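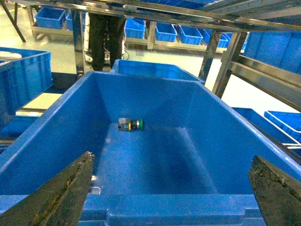 3.2 Parts storage at the workstation

The study was carried out at the Edevo assembly shop in Bastville, where control panels are built in small series. In such a shop the same operator takes parts from storage, prepares them and mounts them. The way in which the parts are stored has therefore a direct influence on the time of each order.

Small electrical components, such as push buttons and indicator lights, are kept in blue plastic bins. The bins are large compared with the parts. This choice was made by the company so that one bin size could serve all 68 part numbers of the Flaver product family. The disadvantage is known from earlier work (Price, Section 2): when the stock in a bin is low, the operator must reach deep over the rim, and the last parts may lie anywhere on the floor of the bin. We call this condition the "last-part case". It was observed in 40 of the 400 picks that we recorded.

The bins stand in a flow rack of stainless steel. Each lane is formed by narrow metal channels with small white plastic wheels, and a bin that is placed at the rear is expected to roll to the front by its own weight. A crossbar closes the front side of the rack. Its folded lower lip is smooth, and the operators told us that they often rest the forearm on it – a habit which the designers of the rack had not considered.

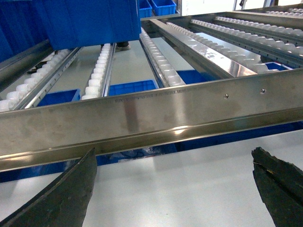 3.3 The work surface

In front of the rack there is a flat, light gray surface on which parts are put down before mounting. We inspected it at the start of the study, on Tue 8 January, and again after 200 picks. Smudges and scuff marks were recorded by hand on a paper plan of the surface, with the crossbar of the rack as reference line. Marks near the edges were treated separately, as they may come from cleaning and not from the handling of parts.

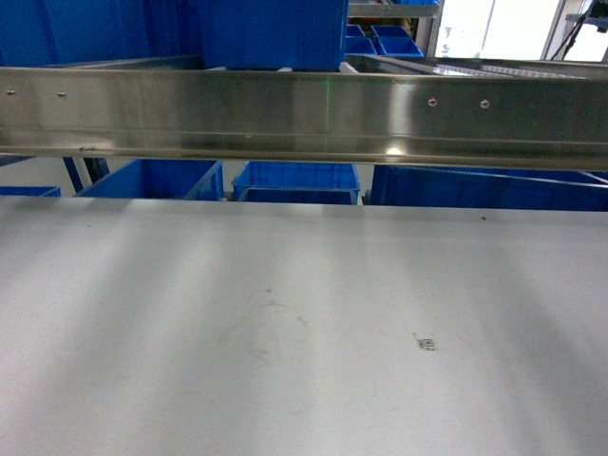
Figure 3. Work surface with light smudges and scuff marks; behind it, the steel rail and the blue bins.

The plan was then compared with the order in which parts had been picked. Eluned Price made the comparison without knowledge of the part numbers. Most operators used one preferred place for putting down, and they kept it also when the bin was in a far lane. The consequences for the arrangement of the lanes are discussed in Section 4.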